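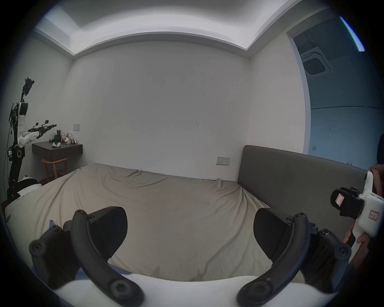 Beige fitted sheet, wrinkled, bunching toward the wall.

Wivarby Bedding Reviews — README
20th November
By Sumeya Gebretsadik

Quick notes so people stop emailing me. Will tidy later.

What it is: 3,000 short customer reviews of sheets, duvet covers and pillowcases, plain text, one per row. English only. Collected by the Pelmont shop from its own order follow-ups, names and adresses stripped before we got them.

Files: reviews.csv, labels.csv, notes.txt. Join on review_id. Don't join on row number, the sort order changed in October and I didn't keep the old one.

Labels: fit, feel, color, shrinkage, delivery, other. A review can have more than one. "Corners pop off" goes under fit. "Smaller after washing" is shrinkage, even if they also say it doesn't fit — long argument with Oddur, he lost. 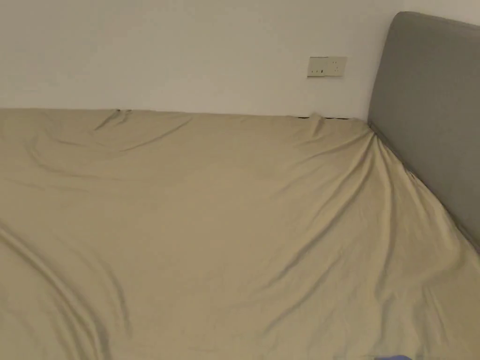
Khaki-toned fitted sheet, folds fanning out from the far right corner.

Labeling done by Wondimu Adugna and Jozefína Kopecký. 110 reviews done by both, they disagreed on 12, mostly feel vs. other. Those are marked "split" in labels.csv and left alone.

Known problems:
- 40 rows have an empty rating. Not zero, empty.
- Some reviews are for towels. Sorry. Filter on product_type.
- Curly quotes are broken in the older rows
- "king" means diffrent sizes depending on the supplier, no fix planned

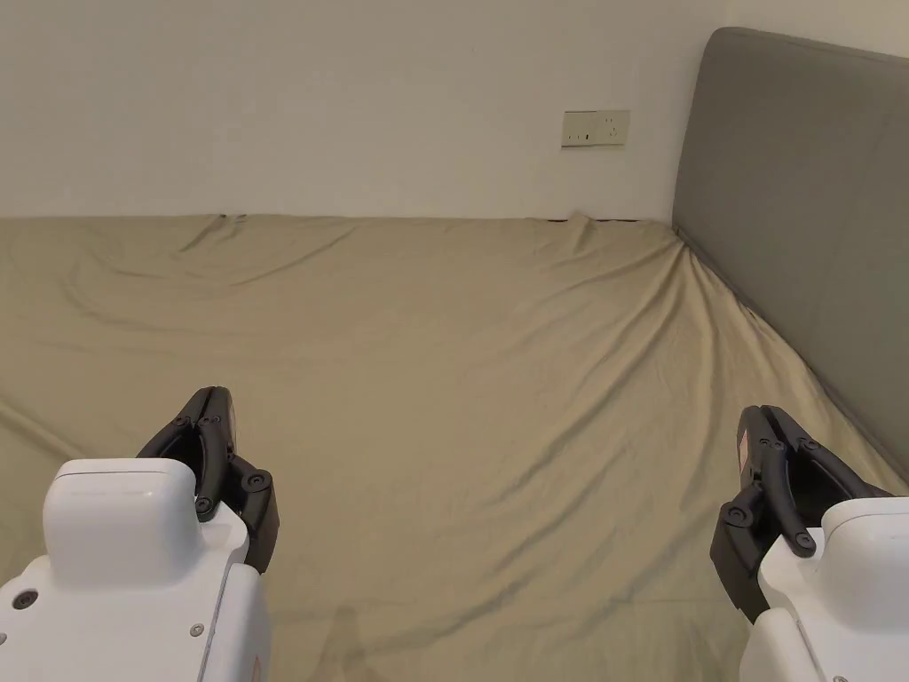 Fitted sheet pulled fairly flat, creases toward the gray headboard.

License: free for research and teaching. Ask Maximiliano Llorente at Pelmont before anything commercial.

Next version: pillowcases split from sheets, maybe the Runmont orders too if they ever send them. Corrections to me, with the review_id please.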